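Asunto: Re: [textiles-casa] Edredón de cuadros: ¿estirarlo o plegarlo a los pies?

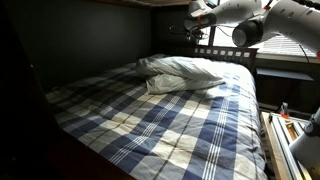
Sigo sin ver claro lo de la guía de Vorwood. Contesto por partes, que el mensaje original era largo.

> Según la guía, un edredón de cuadros grandes hay que alinearlo con el borde del
> colchón tomando como referencia una banda oscura, y dejar la misma caída a los
> dos lados. Yo lo hago en 2 minutos y la cama parece de hotel. El que no lo
> consigue es que ha comprado una talla pequeña.

Lo de los 2 minutos me lo creo a medias. Será con la cama separada de la pared y pudiendo dar la vuelta. En mi cuarto tiro de un lado y se me va del otro, y los cuadros delatan cualquier desvío. Con una colcha lisa no se entera ni el que duerme debajo. El mío es azul marino, gris y crema, con rayitas finas cruzadas, y cuando lo estiro queda bastante plano, pero por el centro siempre le salen arrugas. ¿Plancharlo? No, gracias.

Tampoco me convence lo de la talla. El edredón cuelga de sobra por el lateral, así que por tela no será. La tabla de medidas de Jistemholm da 5 anchos distintos y no dice en ninguna parte si cuentan el relleno o la funda vacía. Les escribí en septiembre y me mandaron otra vez la misma tabla.

> Además recomiendan ahuecar la almohada y ponerla de pie contra el cabecero.

La mía es blanca, blanda, y de pie aguanta lo que tarda uno en salir del cuarto. Se dobla sobre sí misma y acaba cruzada encima del edredón. Si alguien de la lista tiene una Matheson de las firmes, que me diga cómo está pasados unos meses. Los comentarios de la tienda son todos de la primera semana y no me sirven.

> Y ojo con el sol, que en un par de veranos se come el color.

Aquí sí puede que haya algo, pero quisiera ver una prueba en condiciones. Tengo la ventana junto a la cabecera, con persiana de lamas blancas, y a ciertas horas la luz entra fuerte: los cuadros crema parecen blancos y la otra mitad de la cama se ve casi gris. De ahí a decir que la tela ha perdido color hay un trecho. Antes de comprar nada voy a comparar el derecho con la parte que queda metida hacia dentro, a la sombra de la persiana bajada.

Lo que no pienso hacer es gastarme hasta 18 euros en el espray protector de Plesomport, que promete conservar los tonos y no explica cómo. ¿Alguien lo ha probado en media prenda, dejando la otra media sin tratar? Eso sí lo leería con gusto.

Otra duda — ya que estamos —: ¿los cabeceros de madera calada los limpiáis con pincel o con trapo? En los huequitos cuadrados del mío se junta polvo y el trapo no llega a las esquinas.

Un saludo a la lista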